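How to Turn a Beat-Up Cardboard Box into Drawer Dividers

I love this project! It costs nothing, it takes one evening, and you get to rescue board that would have gone straight to recycling.
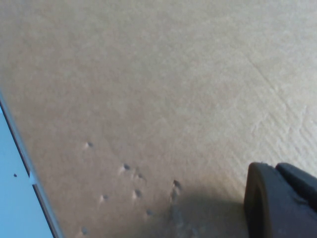

Small dents in tan board. Dings like these are fine for dividers.

Start by looking your cardboard over in good light. Tilt it and the ridges show up, along with any creases and scuffs. Little pits barely matter, but a long fold will make a divider flop — so plan your strips around it.

Measure the inside of your drawer. Mine is 555 mm long and 104 mm deep, and I cut the strips 19 mm shorter than the depth so nothing catches when it closes.

Cut with the ridges standing upright. It makes such a difference! Score lightly first, then go over the line two or three more times with a sharp blade and a metal ruler.

Smooth any raised rims with the back of a spoon. If a spot is torn, brush in a bit of white glue, press it flat and leave it under a book overnight.

Slot the strips together halfway, like an egg crate, and drop the whole grid in. My sock drawer has looked amazing since January, and I've already got my eye on the kitchen one.

Questions? Write to Fernanda Cardoso | © 2025 Paiva Paper Crafts | Back to top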